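Plinell Robotics Club: Questions Families and New Members Ask

Last updated Monday, September 24, 2018

Who can join?

Anyone in high school who lives in Prasbridge or close enough to get here on a weeknight. You don't need to have built anything before, and you certainly don't need to be a math whiz! We've had members who came in knowing how to solder and members who had never held a screwdriver the right way around, and by spring it's usually hard to tell which was which.

What do the students do all year?

The fall is mostly learning, and then from January on we work on one big project together. This year's project is called Shim, and it's all about picking up small, soft, slippery things that come packed close together. That sounds like such a little job until you try to teach it to a machine. Our students write the motions, choose the objects, set up the table and keep the log, and the mentors try very hard to keep their hands in their pockets.

Why tea packets?

Oh, we get this one a lot. Last year's group worked with wooden blocks, and blocks are lovely, but they hold their shape and they don't slide against each other. A packet bends, it catches the light in funny ways, and when it's standing in a tight row with its neighbors there's hardly any room for a finger on either side. The task as the students wrote it is to take a single packet out of the box and lay it flat on the gray tray. Two packets at once doesn't count, and neither does one that's been squashed (we do drink them afterward, so everybody has a stake in this).
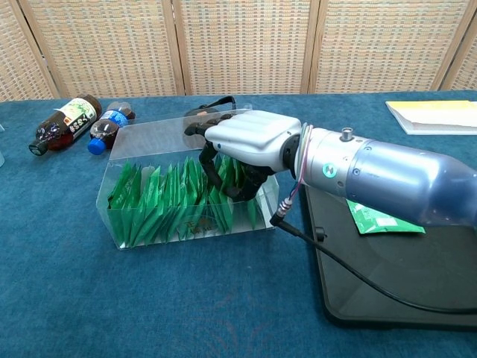

Benedikt Engelhardt wrote to us after the July open house to say that his daughter now sorts the tea cupboard at home by how hard each box would be for the hand, and he wondered whether we'd ever thought of leaving a gap at one end of the row so the fingers have somewhere to go. We had, and it's a fair thing to bring up. The students talked it over and decided to keep the box full for the main runs and try the gap as a separate set, so they can compare the two properly.

How many tries does it take?

More than you'd think, and then more again. The log for Shim had 479 attempts in it when the summer session ended, and the blocks project before it finished at 1,729. Every attempt gets a line, good or bad, with a few words on what the fingers did. The bad ones tend to be much more fun to read.

What does it cost?

Dues are $50 for the year, which covers supplies and the bus to the Gruvier Meet. If that's a stretch for your family, please just tell one of the mentors and we'll sort it out quietly.

Is it safe?

Yes, and we're fussy about it. There are always 2 mentors in the room when the arm is powered, long hair gets tied back, and hands stay off the table while a motion is running. New members spend their first few evenings learning the stop button before they learn anything else.

Can parents come and watch?

Please do! Pull up a chair any club night. Younger brothers and sisters are welcome too, as long as somebody is keeping an eye on them.

How do we sign up?

Pick up a form at the front desk or come by on a club night and fill one out there. We take new members until the end of the fall session, and after that we keep a waiting list for next year.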